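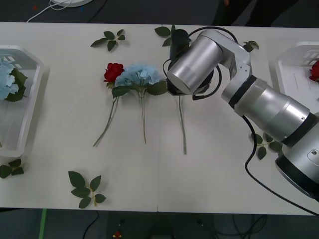 Keeping Fake Flowers Looking Fresh

I have a confession – I love artificial flowers. I used to be a snob about them, and then we moved to the house on Plavside with the dark hallway where every real plant I owned went to die. Now I have them in the hall, the bathroom and on top of the kitchen cabinets, and every April I pull the whole lot down and give them a proper going over. It takes me one long morning with the radio on (and usually a second pot of coffee!).

Dust first, always

If you put water on a dusty silk petal you get mud, and mud stains. I take everything out on the back step and go over it with the hair dryer on the cool setting, holding each bunch upside down. A big soft makeup brush gets into the middle of roses and peonies. For the leaves I use an old cotton sock over my hand.

The salt bag

My neighbor Chathurika Herath taught me this one and I thought she was pulling my leg. Put half a cup of table salt in a big paper bag, put the flowers in heads down, hold the top closed around the stems and shake gently for two minutes. The salt knocks the dust loose. Do it outside, tap the stems well when you're done, and don't use it on anything with glitter or beads.

Washing the plastic ones

Plastic and latex stems can go in the sink. Lukewarm water, a small squirt of dish soap, swish, rinse, and stand them in the dish rack. Please test one leaf before you dunk anything red or deep purple – I turned a white hand towel pink that way and it's still pink. Silk ones only get a damp cloth from me. The glue in the cheaper ones lets go if they soak.

Fixing bent stems and loose leaves

Wired stems straighten nicely if you warm them with the dryer for 30 seconds and then ease them back with your fingers. Leaves that have popped off usually just push back onto the little peg. If the peg is gone, a dot of craft glue and a clothespin overnight will do it. I save all my stray sprigs in a cookie tin, and they're lovely tucked into a napkin ring or tied onto a present.

Putting them away

I swap mine with the seasons, so half of them are always in the closet. Stand them up in a tall box with tissue between the heads, and don't squash them flat under the Christmas things like I did for years. Keep them out of the attic if yours gets hot. And write what's in there on the side of the box, in big letters, where you can read it without getting the stepladder out.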